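3.2 Building the wrist view

I'll be upfront that this part of the project ate far more of our term than we'd planned. When we signed up for the Titham student challenge, we thought the simulator would be the easy bit (we had a gripper model, we had a table, how hard could it be?) and that all the sweat would go into training. In the end we spent most of May fiddling with where to put one virtual camera.

The task itself is simple to say. The arm has to pick up a small part from a tabletop and drop it in a tray, and the only thing our controller gets to look at is the view from a camera fixed to the wrist. The rules allow a second, overhead camera as well, and the Oltmanns team used one the year before with very good results, but we wanted to see how far we could get on the wrist view alone. I still think that was the more fun choice, even if it cost us points!

We started from the gripper model that comes with Dukard, the simulator our club uses for everything, and left the shapes as they were. What we changed was the lighting and the colours. The first version had a grey table under a grey gripper, and our little network kept muddling the two, so we swapped the table top for a plain pale cream one and left it without any pattern at all. It looks dull, I know, but it gave us a clean starting point, and we could add clutter and texture later on (see Section 3.4).

The camera position was the real headache. Too far back and the hand took up half the picture. Too far forward and we lost sight of the fingers, so the controller had no idea how wide they were open. We tried 69 positions over the term, moving the camera a little and tilting it a little each time, and saved a still from every one with the gripper open over the bare table top. Figure 2 shows one of these stills.
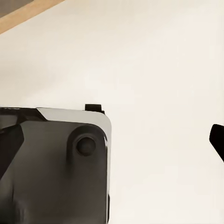 Figure 2. Simulated close view of the open gripper over the plain table top, with the grey housing at lower left and the tip of the opposing finger at the right border.

You can probably guess what bothered us about this one. The housing fills nearly all of the bottom left, and of the opposing finger we get only a small bit of the tip. There's a nice wide stretch of clear table between the two, which is where we'd want the part to show up, but a finger that's barely in view is not much help when you're trying to work out a grasp. We kept the position in the test set anyway, as a hard case, and I'm glad we did.

For each position we ran 300 practice grasps with the part dropped at a random spot within reach, and we stopped a run early if the arm bumped the table. Scoring was done with the Clinside script that all the teams share, with no changes on our side apart from the file paths. Training pictures were rendered separately, 690 for each position, with the light moved a bit every time so the network couldn't lean on one particular shadow or on the bright edge of the housing.

One practical note for any club thinking of doing the same: save the camera settings in the same folder as the stills. We didn't at first, and had to redo two evenings of work matching pictures to numbers by eye. The settings files we ended up with, last tidied on 09/12/2025, are in the project archive along with the stills, and the grasp results for every position are in the table at the start of Section 4.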